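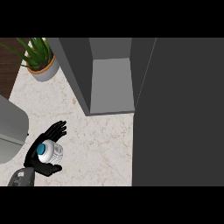 Figure 6.1 A short white cylinder with a teal cap and a band of ridged grooves, held between thumb and fingers.

Library > Design and Materials > Chapter 6

Chapter 6: Closures and Grip

Most people open a container several times before lunch. They unscrew the milk, flip the lid on the toothpaste and pull the tab on a tin, and they rarely think about the part that keeps the contents in. Packaging designers call that part the closure. It has to seal well enough to survive a truck ride and a hot warehouse, and it has to come off in the hands of whoever buys it.

These two demands pull against each other. A tight seal needs force, and the force has to come from the user. How much force a person can apply depends on the width of the closure, the texture of its side and whether the hand is dry. A narrow cap gives the fingers very little leverage. A wide one can be too big for a small hand to close around.

Ridges are the usual answer to slipping. They are moulded into the side of a cap or body, most often running in the same direction as its axis, so that the skin presses into the gaps when the hand turns. Grooves that run around the body do a different job. They help stop the hand from sliding along its length, and they matter more on things that are pulled or pushed than on things that are twisted.

Colour also plays a part. A cap in a strong colour on a pale body shows the user where to look first. It can also tell apart two products of the same shape, such as the day and night versions of a cream.

In this chapter you will follow the redesign of a jar for a hand balm sold by Handaveck, a small firm in the town of Ifans. Customers had written in to say that the lid was hard to remove. The designer, Sieglinde Wiegand, began by asking 50 people to open the old jar with damp hands. Eleven could not do it. Her colleague Chie Arai then made 10 trial lids that differed only in the depth and spacing of their ridges. We come back to their results in Section 6.3, after looking at torque and how it is measured.

Key terms
closure, torque, liner, thread, knurling, tamper band

Before you start
Collect a few empty containers from your kitchen or bathroom. Wash and dry them and keep the lids. You will need at least one screw cap, one snap lid and one pump for the activity in Section 6.1. Glass jars should stay at home.

6.1 What a closure has to do

A closure has to contain, protect and give access. We will take containment first, as it sets the limits for the other two.

Last updated: December

We use cookies to remember your place in the book. Accept | Manage settings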